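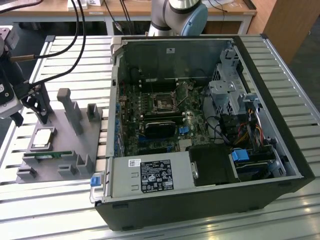
La tour ouverte, côté carte mère.

Ma tante Birthe m'a légué trois choses : un manteau qui sent le camphre, une dette de 408 euros chez le poissonnier et un roman inachevé. Le roman, bien sûr, était dans l'ordinateur. Et l'ordinateur, lui, n'avait plus donné signe de vie depuis janvier.

Il faut que je vous parle de Birthe Lauritsen, sinon vous n'allez rien comprendre. Elle écrivait des histoires d'amour, des vraies, avec des phares, des médecins veufs et des tempêtes qui tombent toujours au bon moment. Elle en avait publié une quinzaine sous le nom de Xiomara Blackwood (elle trouvait que Lauritsen, ça faisait marque de biscottes) et tout Riltanard les avait lues en cachette. Même le facteur. Surtout le facteur !

Le dernier devait s'appeler « Les Marées de Brosov ». Elle m'en avait raconté le début un soir, en épluchant des pommes de terre. Une traductrice s'installe dans une maison au bord de l'eau et reçoit, chaque matin, une lettre adressée à l'ancienne locataire. Elle les ouvre toutes, évidemment. « Et à la fin ? » j'avais demandé. Birthe avait jeté une pomme de terre dans l'eau, plouf, et elle m'avait dit de lire le livre comme tout le monde.

Donc voilà, je voulais la fin. J'ai mis la tour dans une poussette prêtée par ma voisine et j'ai traversé la ville avec, sous la pluie, en disant pardon à tous les trottoirs. Une dame s'est penchée pour voir le bébé. Je lui ai dit qu'il dormait.

Thịnh Lã tient un atelier derrière la gare. Il a écouté toute mon histoire, le phare, les lettres, les pommes de terre, et il a dit : « Le disque, ça devrait aller. Le reste, on verra. » Puis il m'a demandé si la traductrice finissait avec le facteur. Je n'y avais même pas pensé.

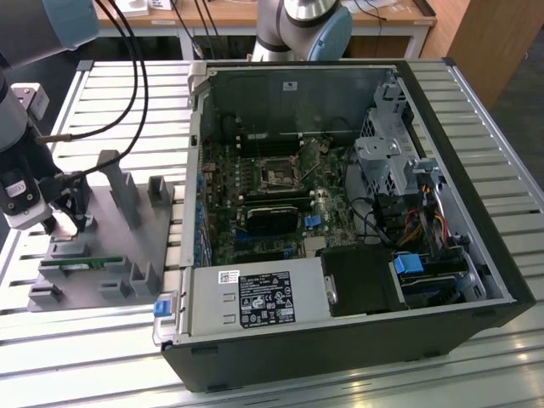
L'intérieur, avec l'alimentation dans le bas du boîtier.

Il m'a rappelée le 11 février 2025. J'étais dans le bus, j'ai crié « Alors ? » si fort que le chauffeur a freiné.

Alors il y avait 563 pages. J'ai tout lu en deux nuits, avec le manteau sur les épaules et du thé froid partout. Les lettres étaient signées d'un certain Troels Kragh, horloger, qui racontait ses journées à une femme partie depuis longtemps : la couleur du port, le prix du beurre, un chien qui boitait. Rien de romantique, et pourtant j'ai pleuré page 90 pour une histoire de beurre. La traductrice finit par lui répondre – en se faisant passer pour l'autre – et là, on se dit aïe, ma pauvre. 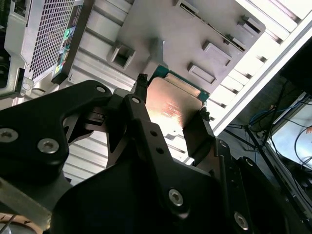

Et puis la page 563 s'arrête au milieu d'un quai. Troels descend du bateau, elle l'attend, il lève les yeux, et il n'y a plus rien. Pas même un point. J'ai fait défiler vers le bas pendant une bonne minute, comme si la suite allait remonter par politesse.

J'ai rappelé Thịnh. Il avait cherché partout, même dans la corbeille, où il n'avait trouvé que des recettes de hareng et une lettre de réclamation.

– Elle est bien, cette lettre, m'a-t-il dit. Vous devriez la lire.

C'était adressé à un horloger. Un vrai, à l'autre bout de la côte, pour une montre jamais rendue. Trois lignes très sèches, et en dessous, cinq lignes qui l'étaient beaucoup moins. Elle lui demandait si le chien boitait toujours.

J'ai relu ça debout dans la cuisine. Puis j'ai payé le poissonnier, j'ai pris le manteau et j'ai regardé les horaires de train. Il y en avait un à 6 h 50. J'ai emporté le manuscrit, un paquet de biscottes et un stylo, au cas où il faudrait écrire la suite là-bas.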